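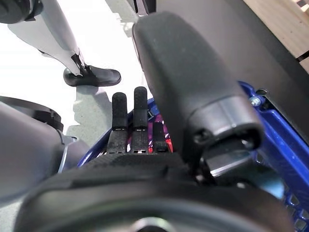 Foam for the shelf crates

26 Jun 2023
Jade Fehr

Picked up the crate lining job again today. The Grivier foam we have been using since April is fine for the small parts but the edges crumble where people drag things across them, and the crumbs end up in the bearing trays. I found more of it in the Tretelcombe set this morning when I opened the lid.

Cut test pieces from the two sheets we have left and from the new Cozma sheet. Same blade for all of them, changed once in the middle when it started to pull. The Cozma cuts cleaner. It does spring back after the blade goes through, so the slots come out narrower than drawn. I lost two pieces before I worked that out. Next time draw the slots wider and test on scrap.

Glue: the spray can stays tacky too long and lets the foam slide when you press it down. The contact adhesive in the brown tin is better — both faces, wait until it stops stringing, then press. Don't use it with the side door shut. I had a headache by lunch and went out to move the pallets instead.

After lunch did the drag test. I clamped one sample of each foam to the bench and pulled the 2 kg weight across the edge, 200 passes on each. The Grivier started shedding at pass 17 and had a ragged lip by the end. The Cozma went shiny along the edge but I got no crumbs on the white paper. I'd like to repeat it with something that has a sharper corner, maybe one of the old brackets, before I trust it. The weight has a rounded bottom and is probably kinder than what the crates get.

Also tried wrapping the edge of a Grivier piece with cloth tape. Looks all right for now. The tape lifts at the inside corners if you pick at it, and people will pick at it.

Plollavell crates: the inside measurement on the drawing is wrong. It gives the outside width. I have penciled the right one on the copy in the blue folder, please use that copy and throw the other one out if you find it. The lids also need trimming on the hinge side or the liner holds them open. I trimmed one and it shuts flat.

Left to do:
- repeat the drag test with a bracket
- order more blades, we are on the last strip
- ask Tretelcombe if they want the lids lined too, the order doesn't say
- label the offcuts — the Grivier and the Cozma look the same once they are in the bin

The samples are on the window shelf with the pass counts written on the back in marker. Please leave them there. I want to see whether the sun does anything to the glue line over the next couple of weeks. The rest of the Cozma sheet is standing behind the cabinet, on its long edge, and should stay that way so it doesn't take a crease.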